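Stop counting the misses that make a noise

When a robot arm drops something, the log is usually in good order. The force reading steps down, the gripper closes further than it should, the supervisor raises a fault and the cell stops. Somebody presses reset and writes a line in the book. The failures that deserve more attention are the ones where the arm completes its cycle, reports success and has done the wrong thing, or nothing at all. I want to argue that the second kind should be treated as a safety matter, including in small cells handling light goods, and that most sites with such cells do not treat it as one.

The case I know best is a sorting cell at Idthorpe. It was built to pick thin-walled plastic containers from a surface and place them where the job sheet asked. The controller software was Lotance, the grippers were two-fingered, and the acceptance test was written by the integrator, Wolitz. The test asked for 1,122 picks and allowed 30 faults. The cell passed comfortably. In December, during an ordinary week, it logged 373 picks without a single fault. When the placed goods were checked by hand, 42 of those picks had left the container where it was, or had moved it to a place no one had asked for.

The mechanism was dull. The finger force had been set low to avoid marking the plastic. At that setting, the motor current on a closed but empty gripper lay inside the band the software accepted as a light grasp. The arm closed on air beside a rim, lifted, travelled, opened, and ticked the box. If a finger had pushed the container on the way down, the container was now somewhere else, and the next pick was planned from a position that was no longer correct. Some of those later picks brought a finger down on top of a rim. Two of them bent a finger mount. Those were logged as faults in the following week and put down to poor placement by the operator.

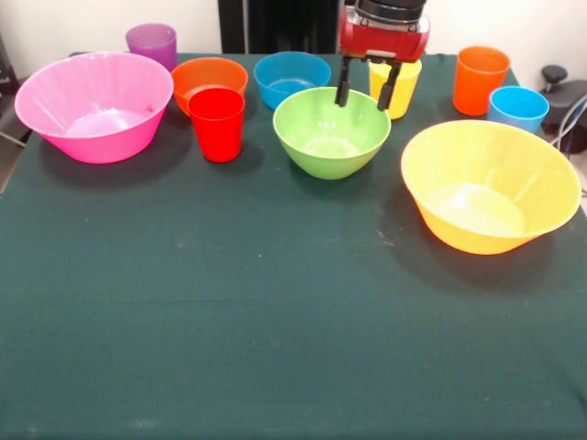
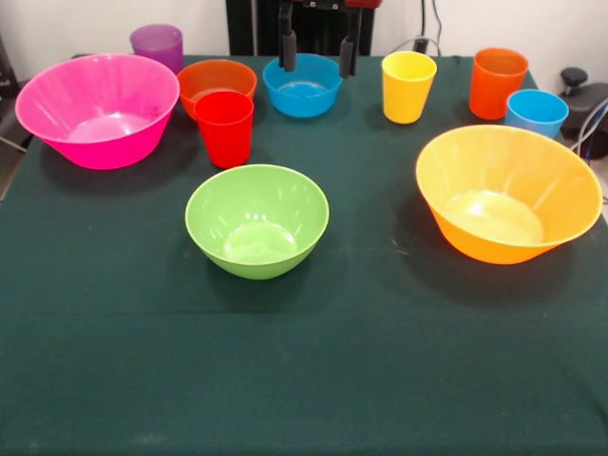
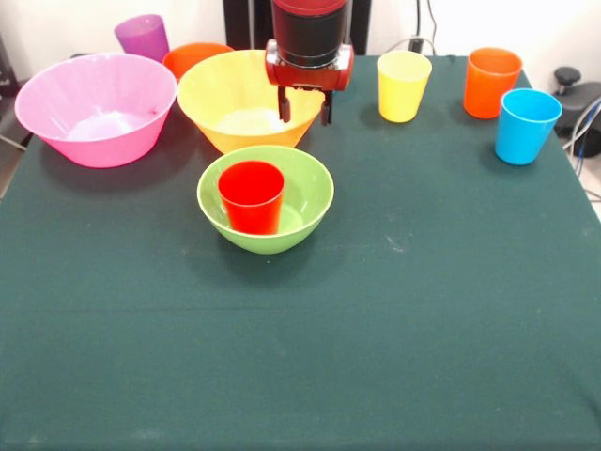 My quarrel is with the idea of a fault that this sort of arrangement encourages. We define a fault as an event the machine can notice, then we count the events the machine has noticed, and then we call the total a fault rate. The goods on the table are left out of the sum. A red cup standing on the cloth and a red cup standing inside a green bowl are two quite different states of the work, and a controller that reads only its own joints and motor currents cannot tell one from the other. It will plan its approach to the bowl in either case. With the cup inside, the clearance over the rim has changed, the mass of the lift has changed, and the fingers may meet a wall they were not told about. Whether that matters depends on the job sheet, and the job sheet is not something a current sensor can read.

The usual reply is that a camera settles it. I have sat through this reply several times. A camera gives the controller an opinion about where things are at the moment the picture is taken, normally before the pick, with the arm parked out of the way. At Idthorpe there was a camera. It was used to find the next container and was never asked whether the previous one had arrived. Adding that second question cost a little under a second per cycle, and the question had been removed during commissioning to meet the rate in the contract. It appeared in the change record as a timing adjustment.

A second reply is that these are plastic cups and no harm can come of it. I accept that a cup is light. The arm is not. A person standing at a cell forms a view of what it will do next from what it has just done, and from the state of the table. If the machine's record and the table disagree, the person trusts the table, reaches in to put a container straight, and finds that the machine is still working from its record. Every near miss I have read from cells of this size contains some version of that sentence. The guarding is supposed to prevent it. At Idthorpe the guarding had a muted zone at the loading edge, signed off on the grounds that the fault rate was so low that hands would seldom need to enter. The figure used to justify the muted zone was the same figure that left out the silent failures.

I have been told that this is a problem of cheap integration, and that a larger supplier would have caught it. I am not persuaded. The Aranda site bought a dearer cell on the strength of what had happened at Idthorpe. It has better fingers, with a contact pad in each, and an acceptance test which still counts only the faults raised by the controller. The pads do detect an empty grasp. They do not detect a container that slips round during travel and is set down on top of another one. The test has no line for that.

What I would ask for is modest. An acceptance test should be scored by a person, or by an instrument that is no part of the cell, looking at where the goods ended up. Every cycle should be recorded as confirmed, failed or not checked, and the last of these should never be added to the first. Any reduction in checking made for the sake of cycle time should go through the same review as a change to the guarding. Where a muted zone relies on a fault rate, the rate should be stated with the method used to measure it, and the zone should lapse when the method changes.

The objection to all this is time, and it is a fair one. Checking placements by hand for the December week took one technician most of two shifts. Replacing the finger mounts, re-teaching the positions and arguing with Wolitz over who should pay took considerably longer, and the muted zone was still in use when the cell went back into service.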